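Report on our visit to the Skavus open day
Yvette Thibodeau and Mackenzie Gosselin
Automation module, second year

1. Why we went
Our module asks each pair to see one automated process outside the college and write it up. We chose the open day at Skavus on Tue 19 November, as they work on picking and shelving small goods, and our own project is about grippers.

2. The talk
The day began with a talk by one of the engineers. She said soft packets are harder than boxes, as a bag bends when it is gripped and never lies the same way twice. The group keeps a record of every attempt, good or bad, and had 2686 of them by the morning of our visit. The aim is to have 700 more by January.

She also explained how the attempts are sorted. Each one gets a short note on what was being picked and how it ended. Two people do this by hand, and it takes longer than the picking itself. Mackenzie asked if it could be done by software. They have tried, but the results were not good enough to use.

3. The demonstration
We were in the second group, with 13 visitors. The cell is a tiled enclosure with two white arms bolted to an aluminium rail at the front, one on each side, both with black grippers. The goods for the session were snack bags on a small two-tier shelf, with a black stand to the right of it. We stood behind a line on the floor and could ask questions while the work went on.

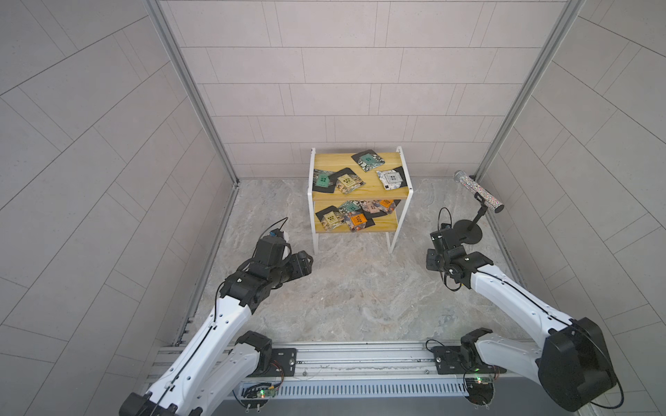

Yvette asked about the choice of gripper. The engineer said they had tried suction first and gone back to fingers, as suction let go when a bag creased. We had planned to use suction in our own project, so this was the most useful answer of the day.

4. What we will change
We will test a two-finger gripper before ordering any suction parts. We will also write down failed picks, which we had not been doing. Our test objects so far were all small boxes, and we will add some crisp packets.

5. Problems with the visit
The room was noisy and we missed part of the safety section. We have emailed to ask for the slides.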